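2018年3月21日 星期三
Vesta 机械臂,装配与调试记录

上午把肘部舵机拆下重装。原来的螺丝孔打印偏小,拧进去时外壳有点发白,改用手钻扩了一遍再上。肩部那节的打印件换成第4版,层间比上一版结实,没再听到咔咔声。供电还是用 Henao 的那块电源板,空载正常,几个关节一起动时电压会掉,先限速用着,电容到了再补。

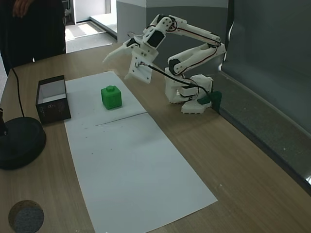

抓取程序下午改了两处。一是接近高度,二是下降前加一段停顿,等臂身不晃了再往下走。桌上铺的白纸中间有一道横线,绿色方块放在线的上半边,开口的黑盒子在纸左边,坐标都按这个摆法重新量过,以后谁动了纸请重新标定。方块顶上有个圆柱凸起,下降高度不能按方块本体算,要把凸起留出来。夹爪下面那块安装板也要算进去,它比手指更容易先碰到东西。

线的问题还没解决。黑色电缆从夹爪的板子上垂下来再绕回底座,底座转到头时会绷紧。打算在上臂加两个线夹,模型已画好,文件放在共享盘 Gostmont 目录下,还没打印。

参数备忘:底座零位 143,夹爪闭合延时 5,下降分 6 段。

待办:
线夹打印,白色料快用完了,先看够不够
底座转角加软件限位
限速取消后重测电压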